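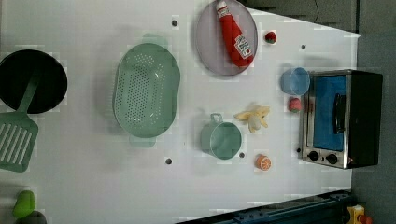
The Cunddale Children's Library announces changes to its toy lending service, effective November 13, 2023. Details follow in this thread.

Members may now borrow play sets for 17 days. The former loan period was one week. One renewal is allowed, unless another family has placed a hold.

Pretend kitchen sets, puzzles and building blocks are kept at the Daneshvar Street branch. Dolls and puppets remain at Atach Hall, the original library building, opened in 1929.

Please wash plastic pieces in warm, soapy water before return and let them dry fully. Puppets should not be washed at home - staff will clean them.

Missing pieces are charged at 50 cents each. Lost pieces returned within 90 days will be refunded in full at either desk.

A library card in good standing is required. Parents and guardians may reserve sets by phone or through the Mistik catalog, under "Toys and Games."

The next review of the service is set for April. Comments may be left at the front desk of either branch.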